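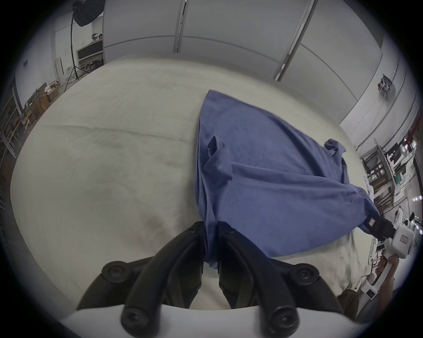 Ostapchuk Laundry Services is looking for garment handlers who want to move from hand folding to recording work for our new folding line. The line is built by Jiteck and will come to our Gitley plant in September. Before it can fold a shirt, it needs many recordings of people doing the same job with hand-held grippers. You hold a gripper by its handle and work on a large covered table. For example, you pinch a fold of a blue T-shirt with one gripper and pull the corner straight with the other. It looks simple, but it asks for patience, and our experienced folders are usually the best at it.

What the work is

You will work through a list of garments and cloths. Each one starts crumpled. You bring it flat, fold it according to the card, and put it to the side. One recording session is 30 minutes, then you change to another task, such as sorting or checking the recordings on a screen. We do not pay by the piece for this work. A slow and clean fold is worth more to us than a fast one. 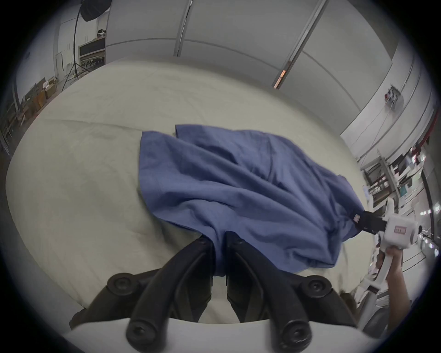
Pulling out a corner of the cloth before folding.

What changes for the people at the plant

We want to be open about this point, because many people asked us. The Gitley plant has 183 employees. When the line is running, the folding of flat and simple pieces will go step by step to the machines. Folding by hand stays for delicate items, uniforms with special parts and everything the line refuses. The present folding staff keep their contracts and their hourly pay during the change. Some will be trained as line attendants, and some will stay at the tables. It is true that the job will not be the same as before. There will be more watching and correcting, and less repeated movement of the wrists.
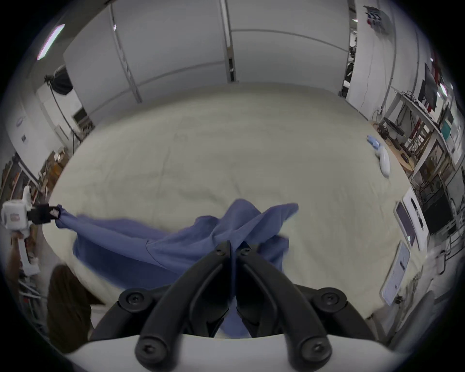
Lifting a fold while the second gripper holds the tip of the fabric.

Who can apply

Present employees from all shifts can apply, also part time. We are also open to people from outside who have worked in a laundry, in sewing or in a clothing store. You do not need any technical education. You should be able to stand for a good part of the shift, to use both hands, and to follow written instructions in everyday English. If you are left-handed, please write it in your application, we need both.

What we offer

The contract is for 91 working days, day shift, starting at 7:30 a.m. Training is paid from the first hour. After the contract, outside applicants can apply for an attendant position at Gitley or at our smaller site in Prolwood. Employees go back to their own department, or to a new position if they agree to it. Everyone who finishes the full contract receives a bonus of 1000 dollars.

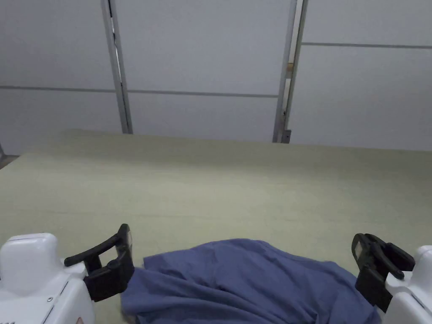 Two grippers with open jaws, one on each side of the garment.

How to apply

Write us a short letter, one page is enough, and tell us which garments you know well. Leave it at the personnel office in Gitley or send it by mail to the same office with the words "Folding line" on the envelope. Applicants we select will be invited for a trial hour at the table, which is also paid. You may bring your questions about the line to this meeting, and a person from Jiteck will be there to answer the technical ones.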